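Washing Less: Water Use in the Care of Denim
Desta Wako
Textiles and Consumer Studies, final project report

Introduction

Most of what I read before starting this project dealt with the water used to grow cotton and dye fabric. I wanted to look at the part the owner controls, meaning what happens after a pair of jeans comes home. My question was how much water a household could save by changing how often it washes denim and how full the machine is when it runs.

Background

Jeans were first sold as work clothes and were expected to get dirty. Today many people wear them to class or to an office and still wash them after one or two wearings. The care labels I read gave a water temperature and a drying setting. None of them said anything about how often to wash.

Method

I gave a paper survey to households in the Prininton apartments, where I live, and to students at the Flerura residence hall. The survey asked how many times jeans were worn between washes, whether they were washed with other clothes, and how they were dried. I also kept a laundry log for my own household from January through March. For the first half of the log we washed as we always had. For the second half we followed two rules: no denim in the wash unless it was stained or smelled, and no load started until the drum was full.

Water use came from the meter in our laundry closet, which reads in gallons. I wrote down the number before and after every load.

Results

In the first half of the log we used 2262 gallons for laundry. In the second half we used 575 gallons less. Not all of this was denim, because the full drum rule applied to towels and sheets too. I could not separate the two effects with one meter.

The survey answers were mixed. Students at Flerura washed jeans less often than the families at Prininton, and the reason they gave most was the cost of the machines. Families with small children said stains decided it for them.

Sorting and Storage

The hardest part of the new routine was keeping worn jeans apart from clean ones. At first they went back in the drawer and we lost track. Later we hung worn pairs on hooks behind the door and checked them on the bed before deciding what to wash. 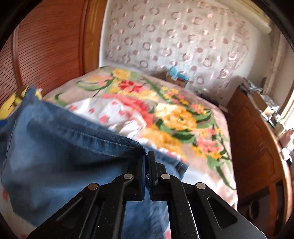
Limits of the Study

One household is a small sample, and the weather got warmer during the log, which may have changed what we wore. The survey also relied on memory. My neighbors in the Pattinasarany family kept their own log for part of February, but they changed machines partway through and I left their numbers out.

Next Steps

I would like to repeat the log with a separate meter reading for denim loads only, and to add drying time. The laundry room at Dikik Hall has newer front loading machines and would make a useful comparison. Blank copies of the survey and the log sheet are in the appendix.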